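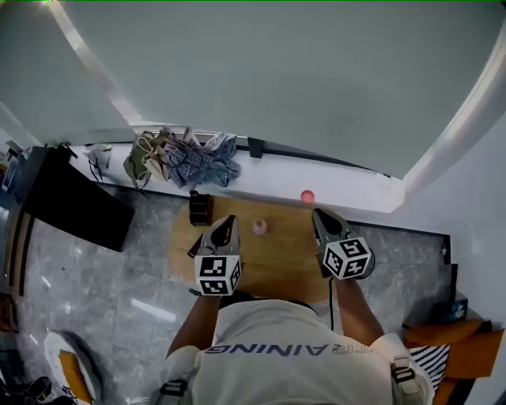 How do you keep a windowsill from turning into a closet? Give the clothes another place to go that is just as near, and then clear the sill every day at the same hour, even when there is almost nothing on it.

I write this as a person who failed at it for a long time. A wide white ledge under a big window is the most inviting furniture in the world. It has the right height for the hand. You come in, you are warm, you take off the shirt and put it there. Then comes a tote bag, then a denim thing which you wanted to wear in the evening. By October we had such a heap that I found in it a scarf I had already replaced.

My first try was hooks. I bought a rail from Skerklow, 90 centimeters long, and we fixed it by the door. It is a good rail and I have no complaint about it. But the door is 16 steps from the table, and the sill is one step, so you can guess where the shirts went. Isabelle MacDonald told me to move the rail next to the window, and I said it would look ugly. It does look a little ugly. It also works much better, so she was right and I have told her this.

The second try was a basket. I would not recommend it for clothes that somebody will wear again the same day. Everything at the bottom becomes wrinkled, and checked cotton is the worst, it keeps each fold until you iron it.
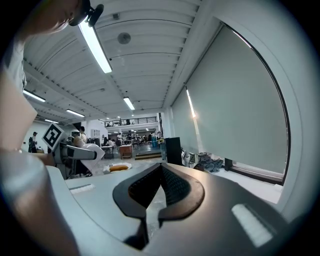
What helped more was a fixed hour. At 4:00 in the afternoon I go along the window with a bag from Flelleck (the large one, it stands open by itself) and I collect what is lying. Things with a known owner go on the rail. Things without an owner stay in the bag until the end of the month. Cups go to the sink, and I look also behind the blind, where small things like to hide. All of it takes less time than making tea.

The oval table I treat differently. I like a wooden table to be used, so a cup may stay there as long as there is a person next to it. Lids are a problem, because they travel away from their cups and I never know which one belongs where. For now I keep the lonely ones in a drawer.

A few small notes, in case you have the same kind of sill:

- Wipe it when it is clear, with a cloth that is only a little damp. White paint shows every ring.
- Chargers and cords should have their own small tray.
- Clothes on the floor under the window count also as clothes on the sill. I did not count them at first, and the heap simply moved down.

Next I want to try a narrow bench from Clellness, with a lid, if I can find one which is not too deep.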